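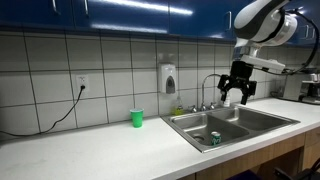
What should I test first when I'm comparing grippers for kitchen chores?
Start with whatever you pick up most in your own kitchen, set down where you normally leave it. Run that until you're bored, then move on to the sink. The blocks and cubes that come in the sample kit can stay in the box.

241 shares | 2 comments

I've read a lot of gripper comparisons, and most of them would fall apart in a real kitchen. The Kenitz sheet says its two-finger model handles "everyday containers." Which ones? Full or empty? On a flat counter or down in a basin? Trastomden is no better, with one big success number in bold and no mention of what was being picked up. I don't trust either one until I've tried it over a sink.

Tip: Use junk you don't mind crushing.

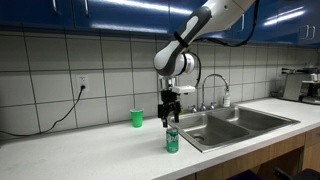 Soft-walled things will show you more about a gripper than anything rigid. A block doesn't care how hard you squeeze it. A soda can standing on the counter under open fingers is a fairer test, and a green plastic cup is fairer still, being wider at the top. Try both with the same force setting and write down what happens to each. If the maker tells you to use one setting for cans and another for cups, ask how the arm is supposed to know which is which.

Tip: Change one thing at a time.

It sounds obvious, but people swap the fingers, the controller and the camera in one afternoon and then credit the fingers. Keep the same arm, the same can and the same starting spot. Put a bit of painter's tape on the counter for the spot and peel it off when you're done, before it gets wet and leaves gum behind.

Tip: Do the sink last, and do it slowly.

A sink is where nice numbers go to die. The walls limit how far the fingers can open, the faucet is in the way of the wrist, and brushed steel throws reflections that some depth cameras read as holes.
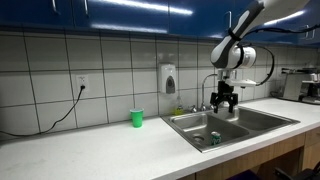

So lower the speed before you go anywhere near the basins, and check your path over the divider with the gripper empty. Watch the cable too. Leave enough slack for the wrist to turn all the way, but not so much that a loop can hook the spout. I'd want a slow dry run for every new starting position, whatever the Kaneko controller's collision setting claims to do. I have never seen that setting explained in a way I'd bet a faucet on.

Tip: Count the boring failures.

A can that tips over and still gets picked up is a failure in my book. So is one that comes up dented. Some makers score both as wins, and you'd be surprised how fast a 500-pick demo shrinks once you take those out.
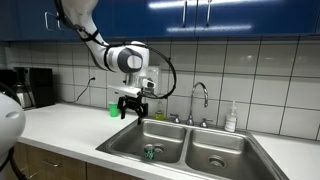

Gripper open over the back corner of the sink, can in the left basin.

As for the Trerkisine finger pads everyone keeps recommending, try them with dish soap on the can before you spend money. Wipe them down with plain water afterward and let them air dry.

402 people found this useful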